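Search our shop: enter keyword or item no. Go

Gernwood Kraft Paper Roll, 500 ft.
Item 1011

It's brown. It comes on a roll. If you were hoping for the version with holly on it, that is a different page and, come September, a different price.

The Gernwood roll is the paper we use in our own packing room, and we have used it long enough to be unromantic about it. It covers tables. It wraps lamps. It lies under leaky paint cans and takes the blame. The weight is somewhere between a grocery bag and a good envelope, so it folds where you fold it and stays flat where you don't, give or take the last few yards near the core, which will curl no matter what you say to them.

One side is smooth and the other is a little rough. Pencil and marker go on the rough side. Glue and tape hold better on the smooth side. People write to ask which is the "right" side and we have stopped answering, as it only leads to a second letter.

The roll is 500 feet long. A customer once measured his and reported six inches extra, and wanted to know if he owed us anything. He did not.

Cutting it: you can use scissors, and you will get a wavy edge and a bad mood. The Skeko bench cutter (sold separately, naturally) holds the roll on a steel bar and gives you a straight tear if you pull down and slightly toward yourself. Pull up and you will get confetti. The Skeko takes any roll up to 10 inches across, so the Gernwood fits with room to spare. Bolt it down before loading. The instructions say this twice and we would have gone for three.

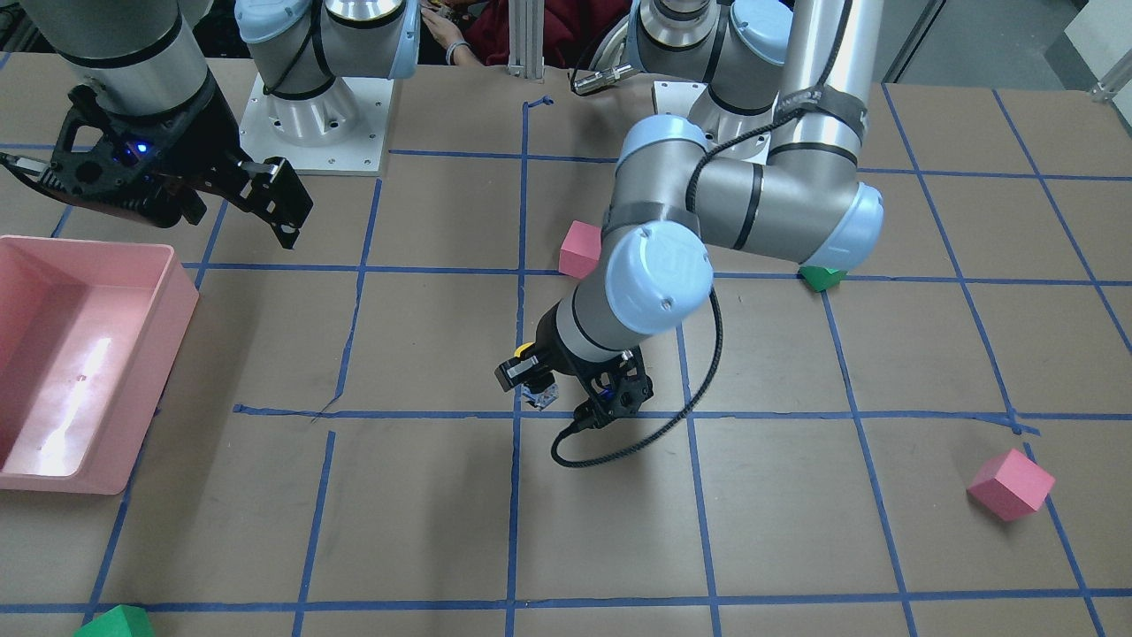 Elínborg Steinarsdóttir writes that she finds the paper fine for tables but too stiff for wrapping small boxes, and that her corners came out looking like a badly made bed. She has gone back to tissue for anything under the size of a shoebox and keeps the Gernwood for the rest.

We can't argue. For small boxes, try the Lumenta light wrap, which creases if you so much as look at it and costs a bit more for the privilege. Or score the fold first with the back of a butter knife, and lean on it.

Fikri Pelupessy, who has bought four rolls and therefore gets to complain, wants it in white. So do we. The mill will make it in white if we order 600 rolls at a time, and we have nowhere to put 600 rolls. If you have a dry barn and a forgiving nature, call.

Storage: stand it on end, out of the damp. Paper that has been in a wet basement ripples, and ironing it does work, though you will feel foolish. Keep the outer sleeve. It's the only thing stopping the roll from crossing the floor on its own the first time you bump it.

Shipping: one roll goes by regular ground. Two or more are taped together and are about as pleasant to carry upstairs as you would guess. We do not ship rolls folded, and yes, we have been asked.

Returns: unopened rolls, any time. Opened rolls, if most of it is still there and none of it has been used to line a birdcage.

Email this page to a friend (3 sent)
Customer comments: 2

Page updated 27 November 2001. Questions? Call or write the order desk. Copyright 2001, all rights reserved. Back to top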